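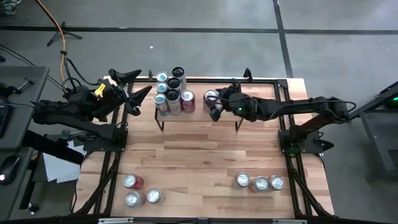
4. Recording the shelf task

This section explains how to record demonstrations for the two-arm station by remote control. Please read section 3 (Homing and safety) first and complete it, also when the station was used the same morning. The task for this section is the standard one: beverage cans are moved between the table and the raised shelf. The wire shelf must stand near the back edge of the table, between the two arms, so that either gripper can come to it from its own side. Leave the middle of the table free. The cans on the wood go in two small groups near the front, one toward the left corner and one toward the right, always with the lids up. With this arrangement the operator has open wood between the groups and the shelf, and the arms have room to pass.

4.1 Before you start

1. Check that the emergency stop is released and that you can reach it without standing up.
2. Look at the cables of both arms. They should follow the links with some slack and must not hang below the gripper.
3. Switch on the leader handles and wait for the short tone. If there are two tones, the handles did not find the arms — go back to section 3.
4. Open the Climis program on the station computer and choose New session.
5. Write your name and the name of the task. Use the task name exactly as it is in the list, with small letters. The program treats "Shelf cans" and "shelf cans" as two different tasks.
6. Set the maximum length of an episode to 268 seconds. The recording stops by itself at this point, and the arms hold their position.

Note: Full cans are heavier than the practice ones. If you change from one type to the other, start a new session and write it in the comment field.

4.2 Taking control of the arms

1. Hold both leader handles in the neutral position, elbows relaxed.
2. Press the left pedal once. The arms move slowly to match the handles. Do not pull the handles during this movement.
3. Open and close each gripper two times.
4. Make one slow movement from side to side with each arm, high above the cans.

Caution: Keep other people outside the floor tape when the arms are under control. The arms do not know where a person is.

4.3 Recording one episode

1. Press the right pedal. The word RECORDING is shown in the program.
2. Wait one breath with the arms still. The first moments of the episode are used to find the start position.
3. Bring one gripper over a can with the jaws open. Come from the side when the can is on the shelf, and from above when it is on the table.
4. Close the gripper slowly until the can is held. Do not squeeze more. An empty can is easily bent, and then it must be taken out of the set.
5. Lift the can straight up before you move it sideways. Other cans can stand very close, and a sideways movement pushes the whole group.
6. Put the can down flat, open the jaws completely, and move back before you go to the next one.
7. When the task is done, return both arms to the side and press the right pedal again.
8. Choose Keep or Discard. If you do not know, choose Keep and write the reason in the comment field.

One arm may wait while the other works. This is correct and you do not need to move both for the recording. But please do not let the waiting arm rest on the shelf, the wire bends and the height is then wrong for all the next episodes.

4.4 When a can falls

If a can falls on the table and you can reach it with a gripper, pick it up and continue. These episodes are useful, so keep them. If it falls on the floor, stop the recording and choose Discard. Release control with the left pedal and wait until the program shows FREE. Only then go inside the tape to take the can.

Caution: Never reach over the table with your hand to help a gripper, even if the can is almost in place.

4.5 Number of episodes and pauses

Record 15 episodes, then make a pause. Change the places of the cans a little before each episode, and use the left arm and the right arm in similar amounts. After the pause repeat section 4.2 from step 1, because the handles may have moved.

At the end of the session choose Close and upload. Do not switch off the computer before the upload bar is gone — a session which is cut in the middle can not be repaired.

Questions about this section: Begoñe Arroyo, Codeo training desk.

Section last changed: 20/05/2024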